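Why Does Bread Get Big? (for kids who like to eat it)

Okay, quick one today. Bread dough goes in the bowl small. Comes back huge. Why?

Yeast! Yeast is alive. Really. Each bit is one tiny cell, way too small to see without a microscope. It's a fungus, so a cousin of mushrooms. A very small cousin.

In the packet the yeast is dried out and sleeping. Add warm water and it wakes up. Hungry. It eats sugar — the kind you stir in, plus sugar that comes from the flour. Then it burps out gas. Well, sort of burps. The gas is carbon dioxide, same as the fizz in soda.
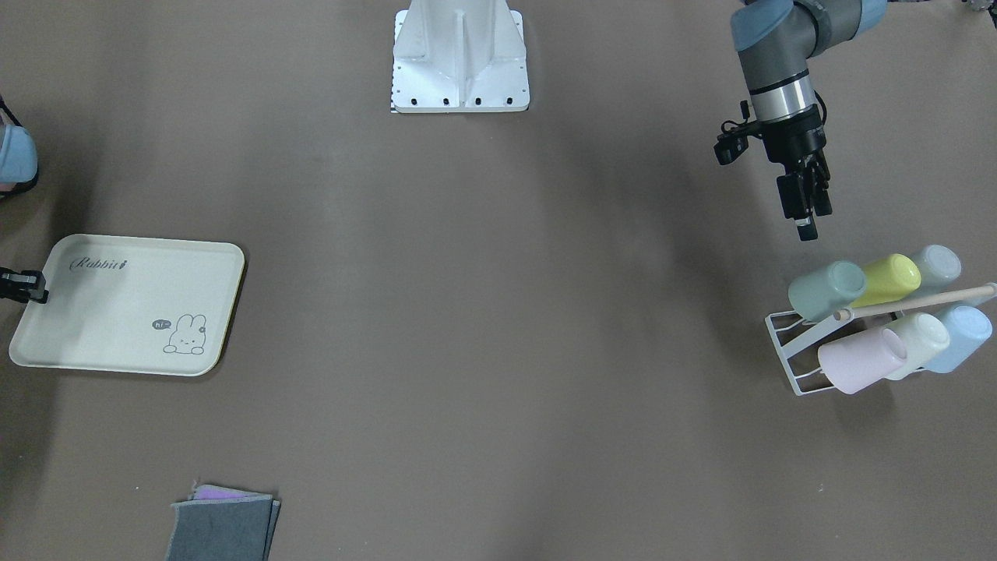

So now there's gas inside the dough and it wants out. But it gets stuck. Flour and water make a stretchy stuff called gluten, and kneading makes it stretchier. Think of a million little ballons, all glued together. Every balloon fills up, and the dough gets fat.

Want to see it happen? Get a grown-up. Put 2 teaspoons of dry yeast and 3 teaspoons of sugar in a clear cup. Add warm water, half full. Warm like a bath, not hot! Very hot water kills yeast. Stir. Wait 15 minutes. Foam on top means it's awake. No foam? Old yeast, maybe, or the water was wrong. Try again with a new packet. 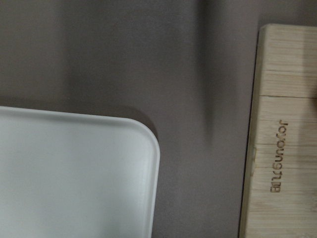
Bensaid wrote in to ask what happens to the yeast in the oven, and does it hurt them. Good question. Yeast has no brain and no nerves, so it can't feel ouch like you can. First the heat makes it work extra fast, and the gas swells up too, so the loaf does one last big puff. Then it gets too hot and the yeast dies. The dough goes firm around the bubbles. Those are teh holes in your toast!

Flat breads like some tortillas don't use yeast at all. No yeast, no big bubbles. Still yummy.

Next time: why popcorn pops.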